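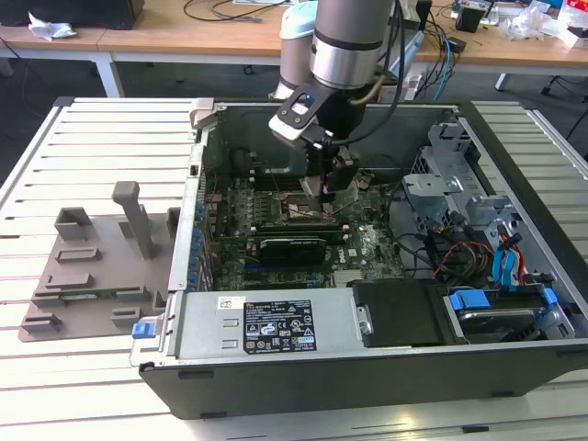

About Husis

Husis provides ground segment services to operators of small satellites in low Earth orbit. The company schedules antenna time, receives and decodes telemetry, uplinks command files prepared by the customer, and delivers payload data to the customer's servers. It does not build spacecraft or sell launches.

Company history

Dolores Blackwood and Si-woo Kwak started the company after working together on link budgets for a university mission. The first contract covered a single spacecraft and one receive-only antenna at Irkau. Transmit capability was added the following April, when the license for the S-band uplink came through. A second station, Fitzsimmons, was built to fill the gap in coverage on descending passes.

Stations

Both stations operate unattended outside business hours. Each has a tracking dish for S-band and X-band, a UHF antenna pair, a GPS-disciplined frequency reference, and local storage for raw recordings. If the network link to a station drops during a pass, the recording is kept on site and forwarded when the link returns. Last year the two stations supported 1,871 passes, of which 1,607 were at Irkau. Fitzsimmons was out of service for part of that period for replacement of the elevation drive.

Software

Pass scheduling and antenna control run on Diketti, which is written and maintained in house. Diketti takes orbital elements from the customer or from public catalogs, computes visibility windows, and resolves conflicts by the priority set in each service agreement. Customers can view the schedule and request changes through a web page or an API. Requests made less than 5 hours before a pass go to the duty operator for approval. Diketti is not sold separately.

Staff

Dolores Blackwood is responsible for station engineering and frequency licensing. Si-woo Kwak is responsible for software and operations. The duty operator can be reached by phone at all hours during launch and early operations, and from 7 a.m. to 7 p.m. local time for routine service.

Working with us

New customers should send the orbit, frequencies, modulation, coding and expected data volume per day. A compatibility test with the flight radio or an engineering model is required before launch. Test slots are listed on the Services page.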